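### 4.3 Words for shine, words for age

Third pass over the listings. The first two passes (4.1 and 4.2) dealt with price and with spelling. In this one we ask how private sellers describe the surface of a thing they want rid of, and whether buyers read those words the way they were meant. Short version: sellers use few words, use them loosely, and buyers fill in the rest.

The corpus is the same one as before. 3,299 listings from the Hincombe area, all household goods, all from Clurance, all written by private sellers. Dealers out. Anything with fewer than 10 words of description also out. Duplicates were removed by hand by Diarmuid Horgan and checked against the seller field, which caught a few more. We did not correct spelling before coding. "Tarnised", "brasss" and the like were kept and filed with their parent word.

Coding was simple. Every word or phrase that refers to a surface was tagged as color (gold, cream, smoky), material (brass, pine, chrome), or condition (worn, like new, bit of wear). Some words fall in two bins. "Gold" is the obvious one and it caused most of the arguments between coders. "Silver" nearly as bad. Also "bronze", "ivory", and for some reason "slate", which one seller used for a coat rack and another for a rabbit hutch roof that may well have been slate. Where the coders disagreed the item went into a fourth bin, double, and stayed there.

Lương's earlier work on furniture listings puts the trouble down to dishonesty, at least partly. Sellers say "oak" because oak sells. We don't see much of that here. The pattern in our data looks more like haste. People write the listing on the phone, standing next to the object, and take the first word that comes. Several told us so in the follow-up calls. One did hers on a Wednesday at the bus stop, from memory, and got the color of her own lamp wrong.

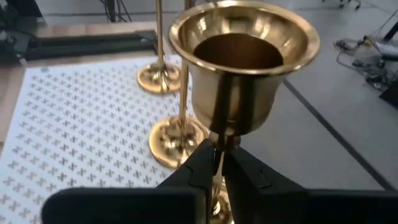
Material words are claims and color words are not, or so we assumed going in. A seller who writes "brass" is telling the buyer what the thing is made of. A seller who writes "gold" for a household object is almost never claiming gold, and no buyer we spoke to took it that way. But it does leave the material open, and buyers close it for themselves. Shiny metal is where this gets worst. Take the cup in Figure 6: pale gold along the rim, amber-brown down inside the opening, nearly black in one patch low on the outer wall, and all of it one gold candle holder. A seller has to pick a word for that. "Gold" is fair. "Dark gold" would be fair too, from a foot to the left. The dark parts on a polished surface are mostly the room, reflected, and a buyer going by a listing has no way to sort those from stain or tarnish unless the seller says so. Few do. The same goes for kettles, taps, toasters, picture frames with a high polish.

Condition words next. These are where buyer and seller part company most. "Worn" is read by sellers as a warning and by a fair share of buyers as a selling point, if the object is old. If it isn't old, it's just a warning. "Vintage" does no work at all as far as we can tell, it was attached to things from every decade, including a rice cooker. "Used" is meaningless on a resale site but common anyway. "Honest wear" was rare and seems to come from dealers, possibly copied.

We ran the reading task to test this properly. 100 buyers, recruited through Vemen, each given a set of listing texts with no photos and asked three things: what is it made of, what color is it, would you be annoyed if it turned up scratched. No photos because we wanted the words alone. A photo version was planned for March and had to be dropped, see Section 6.

82 of the 100 named a material for at least one item where the listing gave none. That is the main finding of this section and we want to be careful with it. Naming a material when asked is not the same as believing in it. The question invites an answer. We did offer "can't tell" as a choice, in the same size type, but it came last in the list and that may matter. Next time we'd shuffle.

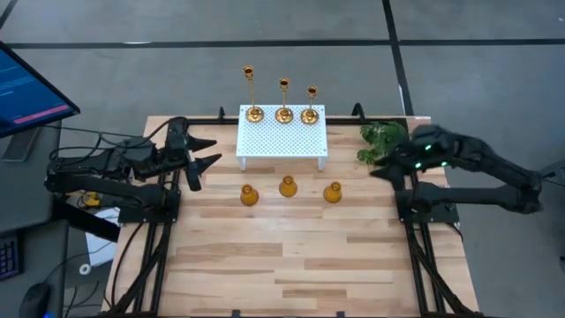
Still, the guesses were not random. Items described only by color went to the material people know best in that color. Gold went to brass. Silver split between steel and chrome. White went to plastic, nearly every time, even for items where plastic would be a strange choice (a fire guard, a mixing bowl described as heavy). Brown went to wood. Buyers also carried a material over from one item to the next if the same seller name was on both, something we had not planned for and should of blocked in the design. Listings by the same seller were shown back to back for roughly a quarter of the set. Analysis without those items gives the same ranking, so we leave the full set in the table.

Annoyance was harder. Buyers said they would be annoyed by scratches on anything called shiny, polished or gloss. Less so for matte. Hardly at all for "brushed", which several people seemed to think meant already scratched. Material made little difference once the shine word was there. This suggests the surface word sets the expectation and the material word just adds to it -- but the sample is small for glass and for stone, and we would not push it.

One more thing about order. Sellers who open with a condition word ("worn but solid table") get read more kindly than those who close with it ("solid table, worn"). Same words. We noticed this in the calls first, then found it in the task answers too. A weak effect. It might be that people skim and the last word sticks.
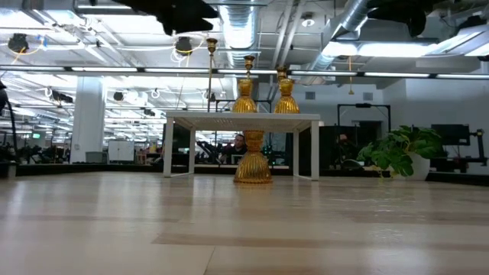

Do longer descriptions fix the problem? Only up to a point. Buyers made fewer wild guesses when a listing ran past two or three sentences, but most of the added length went on pickup times, pets, and reasons for selling. Surface words hardly increased. A long listing that never names the material leaves the buyer where a short one does, just more confident about it.

Which brings us to the sellers' side. In the calls we read their own listing back to them and asked what they would add. Almost all went for size first. Then age. Material came up mostly when we pushed, and the usual answer was that they didn't know it themselves. A metal thing is metal. Fair enough, and a problem for Clurance's proposed form, which makes material a required field with no way to skip. Our guess is that a required field would produce more wrong material words, since a seller who doesn't know will pick the nearest thing on the menu. An optional field plus a free line for "how it looks" would probably lose less. Not tested here.

Limits. One town and one site, English only. Coders were both local and may share habits with the sellers that someone from elswhere would catch. The double bin is bigger than we'd like. Full counts by bin are in the appendix, with the coding sheet. Section 5 takes up the same listings by final sale price.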